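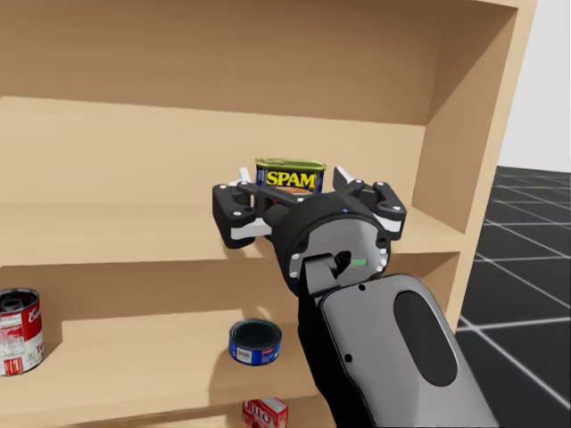
Reading time: 6 minutes

Figure 3. Computer rendering of a rounded rectangular tin standing on the middle board of a light wooden shelving unit.

4. Shelf position and the age of stored tins

4.1 Scope of the section

The previous section dealt with how much tinned food the households kept. The present one deals with where they kept it, and with the relation between place and age. The working assumption in most advice given to households is that tins are used in the order in which they are bought, provided that new tins are put behind old ones. Our records allow this to be tested only in part. They show the position of each tin on the day of the visit and the date stamped on it, and they do not show the moves a tin made between visits.

The material comes from 91 households in two towns, Tradau and Anlow, visited over a period of 17 months. A total of 1397 tins were entered in the position record. Tins kept in garages, cellars and outbuildings were left out, as were those in boxes that had not been opened at the time of the visit. Glass jars and cartons were entered on a separate sheet and are taken up in Section 6.

4.2 Recording of position

Position was recorded by board, by depth and by neighbour. Boards were classed as low, middle or high relative to the standing height of the person who did most of the cooking, and a board was called middle if that person could reach its back edge without bending or stretching. This makes the class a property of the household as well as of the furniture. The same shelf may be a middle board in one kitchen and a high board in another, and a household which changed cook between visits could change class without any shelf having been moved. Where this happened the later class was used.

Depth was recorded as front, second row or further back. A tin was counted as front if the whole of its label side could be seen, or would have been seen had the tin been turned. The case of a tin hidden by something other than a tin (a bag of flour, a stack of bowls, a roll of foil) gave some trouble in the first month. It was settled by treating the object in front as a row, whatever its height. We are aware that this overstates the depth of tins standing behind low objects.

Tin shape was recorded in two classes only. Round tins formed the large majority. The second class, called flat-sided here, takes in every tin with at least two faces that can be set flush against a wall or another tin. Rounded rectangular meat tins, such as the SPAM tin in Figure 3, fall in this class even where the corners are generous. Oval fish tins gave rise to disagreement between recorders and were placed with the round tins after a comparison of the two sheets.

4.3 Middle boards

Tins on middle boards were younger than those on either low or high boards, and the difference held in both towns. It was clearest for vegetables and pulses, which are bought often and in small numbers, and weakest for meat. A middle board appears to act as a working shelf, on which tins stand for a short time between the shop and the pan. Many households said as much when asked, though few of them used the shelf in this way for everything.

Meat tins departed from the pattern. They were found on middle boards about as often as elsewhere, but they stayed there longer, and in several kitchens the oldest tin on the middle board was a meat tin standing at the front. Its position had therefore no connection with any difficulty in seeing or reaching it. Respondents tended to describe such tins as kept for a purpose: for a power cut, for guests who arrive late, for camping. We did not ask whether the purpose had ever come about, and the form would have been improved by such a question.

The finding has a bearing on the advice mentioned above. Placing old tins at the front will shorten storage only where the delay is caused by the tin being out of sight. Where a household has set a tin aside on purpose, its place on the board makes little difference, and a reminder tied to the date would seem the more useful measure. The two causes cannot be told apart from position alone, and the interviews must be read alongside the record.

4.4 Depth of board

Deep boards held older tins at the back, as expected. What was less expected is that the effect was almost absent on boards that were deep but short. On a short board a person can take hold of the front row in one hand and see what stands behind it. On a long board the front row has to be moved in pieces, and it is often put back in a different order. The shelving supplied with newer flats in Anlow is mostly of the long kind and runs the full width of the kitchen, and this may account for part of the difference between the towns that was noted in Section 3.

We also compared open shelving with closed cupboards. Open shelves carried fewer tins for their length, and those tins were younger. It would be unsafe to conclude that open shelving causes faster use. Households with open shelves more often had a second store behind a door, and tins that were not wanted on view had been moved there. When both stores were taken together the difference became small, and in Tradau it disappeared.

4.5 Flat-sided tins

Flat-sided tins were more often stacked than round ones, and more often stood hard against a side panel or wall. Both habits save space. They also mean that a flat-sided tin tends to keep its place once it has been given one, as the gap it fills suits few other objects. Round tins were moved about more freely, and the second visits found them in a new order on most boards.

The Poveck sheet, which we used for the second visits, has a line for the direction in which the label faces. Flat-sided tins nearly always had the broad face turned outwards. For round tins the direction varied within the same kitchen and often within the same row. We had intended to use label direction as a sign of care in storage, in the manner proposed by Echeverría, but the measure cannot be applied evenly to the two shapes. A flat-sided tin is turned outwards by its form, whether or not anyone has taken care over it. Label direction has accordingly been dropped from the model in Section 5, and is kept in the tables for the use of others.

4.6 Limits of the position record

Three limits should be stated. First, visits were arranged in advance, and it is likely that some shelves were tidied beforehand. Tidying would bring front rows into line without much affecting what stood behind them, so that depth is probably more reliable than neighbour. Secondly, the date on a tin is not the date of purchase. A tin bought on offer may be well advanced towards its stamped date when it enters the house, and its age on the shelf will then be overstated. The few till receipts that households were able to show suggest that this error is small for vegetables and larger for fish.

The third limit concerns the season. First visits in Tradau began in October, when many households there lay in food for the winter, while those in Anlow were spread more evenly over the year. High boards in Tradau were accordingly full at the first visit and partly cleared at the second. The comparison between towns has been made on second visits alone wherever the numbers allow it — the exceptions are marked in the tables — and first visits have been used for comparisons within a town.

The position record is joined to the interview material in Section 5, where the tins described by respondents as set aside are treated as a separate group.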